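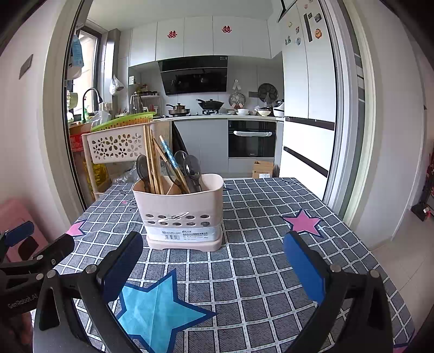

Wooden chopsticks smell musty a few days after washing. Toss them or save them?

treloar_kitchen
New member
Asked July 20, 2023 in Plalline Help > Kitchen & Dining
173 views

Hi all! So we moved into a ground floor apartment in January and ever since then my wooden chopsticks have had this smell. Kind of like a wet basement, or the inside of an old lunch box. I wash them by hand with regular dish soap, rinse them, and stand them up in the holder with the spoons and everything else. A day later they seem fine. By the end of the week I pick up a pair and yuck.

I don't see any spots on them. They did get a little rough toward the tips and the color is duller than when they were new. We have eight pairs and we use maybe three of them over and over, and the rest just sit there getting washed again when I feel guilty about it.

My mother-in-law says boil them every week. My husband says buy metal ones and be done with it, but I can't pick up a noodle with metal chopsticks to save my life. The kitchen is pretty damp in general, the salt clumps and crackers go soft overnight if I forget the clip. Is there a way to save these or am I just being cheap? And if I buy new ones, how do I keep it from happening all over again?

Thanks in advance!
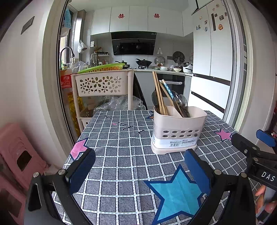
Nomvula Zwane
Community Helper, Kitchen & Dining

Oh, I've been through this one. My first place was over a laundromat and everything wooden I owned smelled like a gym sock, so you have my sympathy!

First, run your thumb along the tips. A little roughness is normal wear. If they feel fuzzy or soft, or you find a crack you can catch a fingernail in, let those go. Same with any dark specks that don't wash off. Chopsticks are cheap and I wouldn't spend an evening rescuing a pair that's splitting.

For the ones that pass, wash them, then soak them in equal parts white vinegar and warm water for 30 minutes. Rinse really well or your rice will taste like salad. Then comes the part I used to skip: lay them flat on a dry towel, not touching each other, and leave them out overnight. In a damp kitchen I'd give it a full day. A sunny windowsill is great if you have one.

I'm with you on not boiling every week. I did it for a while and mine got rough so fast, plus two of them bowed like bananas. Once in a while won't hurt plain unfinished ones, but anything painted or lacquered I'd keep well away from a pot.

About storing them, any holder with holes in it is fine, but holes can't do much for a tight bundle that went in wet. Dry first, then put away. Tip the holder upside down over the sink now and then too, and wash the bottom of it with an old toothbrush. When I finally looked in the bottom of mine there was a gray film in there and I'm pretty sure THAT was my smell. And keep out only the pairs you use! The other five can live in a drawer, bone dry, wrapped in a paper towel.

Your salt clumping makes me think the room is half the problem. Do you have a fan over the stove? I run mine for a while after I cook, even if all I made was pasta.

tumen_dad
Member

throw them out and get bamboo. had the same pack for years, dishwasher every night, no smell. the finish comes off eventually but who cares

Comment from Nomvula Zwane
Bamboo can get musty too, for what it's worth, but the heated dry on a dishwasher probably does help you there. I'd check the package before putting any wooden ones through.

zovska
Member

Agree on cleaning the holder. I'd also get a cheap humidity gauge, ours lives on top of the fridge and it was a real eye opener. We ended up with a small dehumidifier and the crackers stay crunchy now. It does need emptying a lot in summer.

Comment from treloar_kitchen
Okay I just looked in the bottom of the holder and I'm embarrassed. Toothbrush is out. Two pairs had cracks so those are in the trash, the rest are soaking now. There's a hood over the stove but I never run it, and the window sticks. Does it matter if the vinegar is the cleaning kind or the food kind?

Comment from Nomvula Zwane
Food kind! The cleaning kind is usually stronger and I wouldn't use it on something that goes in your mouth. And try rubbing a bar of soap or a candle along the window track.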